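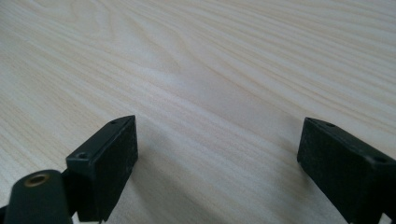 El manual interno que Droslow publicó en julio tiene 137 reglas y ninguna habla de velocidad. Casi todas se refieren a lo que pasa antes de cerrar la pinza. «Empezamos con un documento de dos páginas y creció a base de errores», explica la responsable de procedimientos de la empresa, que prefiere que se cite el cargo y no el nombre. Lleva seis años en el área de manipulación y antes trabajó en Brustel como técnica de ensayos.

La conversación tiene lugar en su despacho, con el manual impreso y lleno de notas al margen. La primera regla que señala es la de la mesa: superficie despejada al comenzar cada serie, pinza abierta, almohadillas revisadas. «Una pelusa en la almohadilla no estropea una toma, pero si la dejas toda la mañana ya no sabes con qué material estás agarrando», dice. La revisión se anota con hora e iniciales. Quien no la anota repite la serie.

¿Y si la serie ha salido bien? «También se repite. Al principio hubo quejas.»

De las 606 series registradas en el primer semestre se aceptaron 549. Las demás se rechazaron, la mayoría por falta de anotación. Ella considera que la cifra es razonable y no piensa aflojar el criterio. Admite, eso sí, que la hoja de registro era demasiado larga y que la versión actual cabe en una cara.

Otro capítulo trata de los objetos blandos. La ropa, los guantes y las bolsas cambian de forma cada vez que se tocan, y el manual pide colocarlos extendidos sobre la mesa, con la orientación apuntada. «Con una caja te da igual. Con un guante tienes que decir hacia dónde miran los dedos, porque agarrar por el puño y agarrar por la palma son dos tareas distintas.»
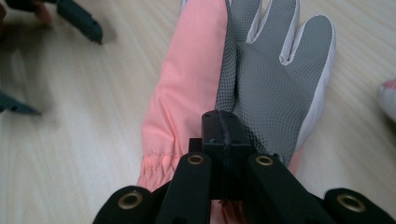 Boletín Prustomik · N.º 415 · 19 de diciembre de 2019

También son distintos los tejidos de una misma prenda. Un puño de nailon con elástico fruncido y una palma de malla rugosa no responden igual a la presión, y la norma exige indicar en cuál de las dos zonas se ha previsto el contacto. «Si no lo escribes, el que lee los datos meses después tiene que adivinarlo», señala.

Cuando dos personas comparten mesa, cada una se ocupa de su pinza y avisa en voz alta antes de acercarla a la otra. La regla parece obvia, reconoce, pero tardó en entrar. Se incorporó a propuesta de Adeleke, la consultora que revisó el borrador, y obligó a cambiar la disposición de los puestos.

Sobre una posible norma común para el sector se muestra prudente. Cree que se puede acordar pronto un vocabulario y una hoja de registro mínima. Los límites de fuerza le parecen un asunto más lento. «Cada taller tiene sus almohadillas y sus tornillos. Primero habría que medir todos de la misma manera, y eso todavía no lo hacemos.»

La próxima revisión del manual incluirá un anexo sobre limpieza de almohadillas y otro sobre sustitución de piezas.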